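Cap sorting goes to robot arms at Nustora, and the sorters learn a new job

Jul 12, 2025

The returns company Nustora has started to use pairs of robot arms for a part of its work which was until now done only by hand: taking caps that customers have sent back and putting them into bins by colour.

The system comes from the supplier Huvix. It was first tried in March with one table. Nustora says that 1,434 caps were sorted in the trial, and that the company wants to reach 3,000 before it decides on more tables.

The sorting table

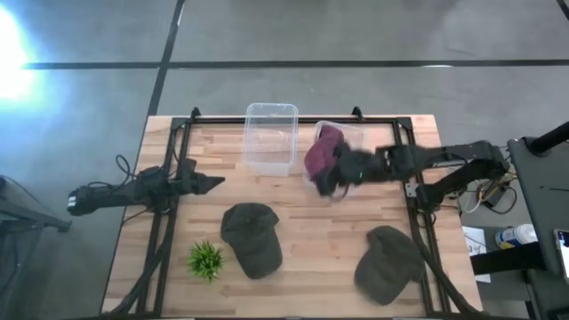 What changes for the staff

There are 24 people in the returns team. According to Shirley Sowerby, who leads it, no jobs will be lost this year, but the content of the work is already different. Sorters used to stand for a whole shift and repeat the same movement. Now they take turns at a desk, where they follow the arms, write down mistakes and step in when a cap is dropped.

"My shoulders are thankful," said Poppy Stockdale, who has sorted returns for six years. "But I was quick with my hands and I was proud of it. At the desk I am a beginner again."

Her colleague Ashwin Thampi finds the new work more tiring for the head than he expected. He would like shorter turns at the screen. The company has agreed to look at this after the summer.

Soft goods are still difficult for the machines. A cap folds and hangs differently each time it is lifted, and dark colours are easily mixed up. In the bins, the fabric often ends up crumpled, with a part of it over the rim, and a person must then straighten it before packing.

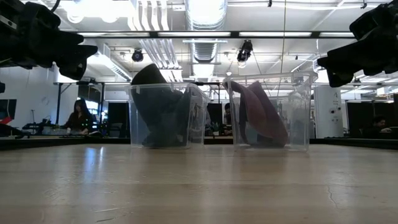 Training and pay

Every sorter who wants to work with the arms gets a course of four days, led by Snædís Hedegaard from Huvix. Those who pass it receive a single payment of £1,000. The staff representative, Imogen Inskip, welcomes the payment but asks for a higher hourly wage instead, as the responsibility is also higher. Talks about this will continue in the autumn.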